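Budgetplanung Zweiarmzelle, Teil 2: Greifer, Kameras und der ganze Rest

Im ersten Teil ging es um die Arme selbst. Die sind bestellt, der Preis steht, daran ändert sich nichts mehr. Offen sind noch die Positionen, die in meiner ersten Kalkulation unter "Kleinteile" standen und dort nichts verloren hatten.

Für die Greifer hatte ich drei Varianten auf der Liste: einfache Parallelbacken, Saugnäpfe und Finger mit Tastsensorik. Sauger fallen weg, sobald schmale Teile dazukommen. Ein langer, flacher Streifen bietet kaum Ansaugfläche, und wer ihn an beiden Enden anheben will, braucht zwei Greifer, die sich über die ganze Länge hinweg abstimmen.
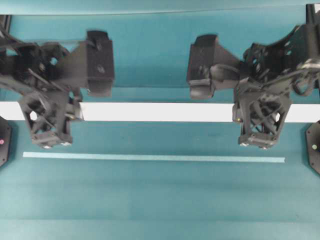

Zwei Greifer, weißer Balken, darunter der dünne Streifen.

Die Backenvariante von Brestero kostet 639 Euro pro Stück. Bei zwei Armen und je einem Ersatzgreifer sind das 4 Stück, also 2.556 Euro, ohne Adapterplatten. Ersatz kaufe ich inzwischen gleich mit. Die Lieferzeit im Januar lag weit über der Angabe im Angebot, und eine Zelle mit nur einem Arm nützt mir für zweihändige Aufgaben nichts.

Zweiter Posten sind die Kameras. Eine Kopfkamera für die Übersicht, dazu feste Kameras neben der Arbeitsfläche. Bei den festen habe ich zuerst am Objektiv gespart. Der Preisunterschied zur Ausführung mit verstellbarem Fokus ist klein, der Unterschied in der Brauchbarkeit nicht. Wer kurze Abstände plant, sollte die Naheinstellgrenze im Datenblatt nachlesen, bevor er bestellt - sie steht bei Jurau auf der letzten Seite.

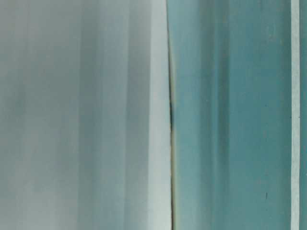 Fingerspitzen mit Sensorik

Der Posten, über den ich am längsten nachgedacht habe. Sensormodule an den Fingerspitzen verteuern die Zelle spürbar, und die Verkabelung kommt noch dazu. Jedes Kabel braucht Spiel für die volle Bewegung des Handgelenks und darf trotzdem nicht über das Werkstück hängen. Kabelhalter stehen in keinem Angebot. Ich setze sie als eigene Zeile an, ebenso Ersatzpads, die ich als Verschleißteil rechne. 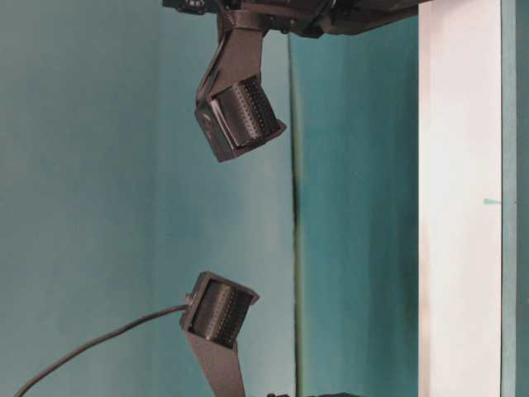 Beide Fingerspitzen mit geriffelter Sensorfläche, Kabel am unteren Modul.

Lacson bietet Module einzeln an, Nandness nur im Satz. Für den Anfang sind mir Einzelmodule lieber, auch wenn der Stückpreis höher liegt. Die Obergrenze für Greifer, Sensorik und Halter zusammen habe ich auf 4.000 Euro gesetzt. Nach Abzug der Greifer bleiben 1.444 Euro. Das reicht für eine Erstausstattung, für Ersatzmodule nicht.

Bleibt die Arbeitsfläche. Einfarbiger Hintergrund, matt, möglichst faltenfrei gespannt. Stoff ist die billigste Lösung, wirft aber Falten, die je nach Licht als dunkle Linien auftauchen. Eine Platte wäre glatter, müsste aber zugeschnitten werden und lässt sich schlechter tauschen. Ich bleibe vorerst beim Stoff und plane eine zweite Bahn ein.
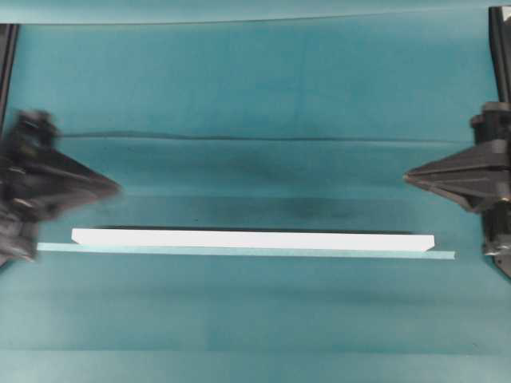

Jurau, Samstag, 2. März 2019

Nachtrag zur Kalkulation: Die Adapterplatten sind jetzt mit drin, die Kabelhalter auch. Das Angebot für die Einzelmodule liegt noch nicht schriftlich vor. Solange bleibt die Zeile Sensorik gelb markiert, und die Ersatzpads bestelle ich erst mit den Modulen zusammen.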